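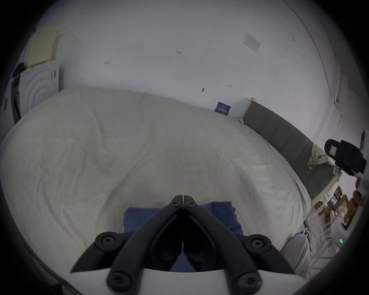
Gobnait Heffernan: Mine went exactly the same way, all the filling down one side by morning, and shaking it out only ever bought me a night or two. Have you looked at whether the ties inside the cover are still done up?

Search the help pages
Type a product or problem
Go

Ticket 509
Product: Kaker duvet and cover set, cream
Problem: duvet twists inside its cover and creeps off the bed
Status: closed

Thank you so much for that, Gobnait, and no, I hadn't looked! I'll go back to the beginning for whoever picks this up. We bought the Kaker set in January, when we moved the bed into the back bedroom and put it up against the Bristik headboard (the long grey padded one with the seams running down it, lovely to lean on with a cup of tea). The duvet is a good big size and lovely and warm, I've no complaint there at all. But every morning it's in ruts and creases from one corner to the other, and there's far more of it hanging over the edge than there ought to be. I make the bed, I smooth it flat, I feel very pleased with myself, and by the next day we're back where we started.

What I've tried so far:

Washed the cover on its own at 40 -- sorry, I've just checked the label and it was 46 minutes on the quick wash, I don't know what temperature that comes to. No change.

Turned the duvet round end to end. Slightly better for a night, then worse, and my husband said his feet were cold.

Tucked the bottom under the mattress. Neither of us can sleep like that.

Reply from Buckley Home Support
Thank you for such a full account. Please turn the cover inside out and feel in each corner for a short fabric tie. There should be a loop on the matching corner of the duvet. If any tie is missing or has come unstitched, let us know which corner and we'll send a replacement cover. You have 90 days from delivery to ask for one.

Update, evening
Well, I've had it all apart on the bed, and 2 of the ties were hanging loose and a third had been knotted to itself, which I'm fairly sure was me in a hurry. They're all sewn on properly, so I won't be needing the new cover, but thank you for offering. I did the top corners first, then reached in for the bottom ones and gave the whole thing a good shake from the foot end. It took me about ten minutes and I had to sit down afterwards.

Update, a week on
Still holding! It does wrinkle, and I think that's just how this cotton is, but the filling stays where I put it and I've stopped waking up with only the cover over me. Happy for you to close this.

Comments (3)

Banano
Double knot the ties if you wash the cover often. Bows come undone in mine.

Gobnait Heffernan
So glad it was only the ties. I'd add a safety pin at the foot end -- on the inside, mind -- if it starts creeping again.

Unnamed reader
Does the single size have loops as well? I can't find any on ours.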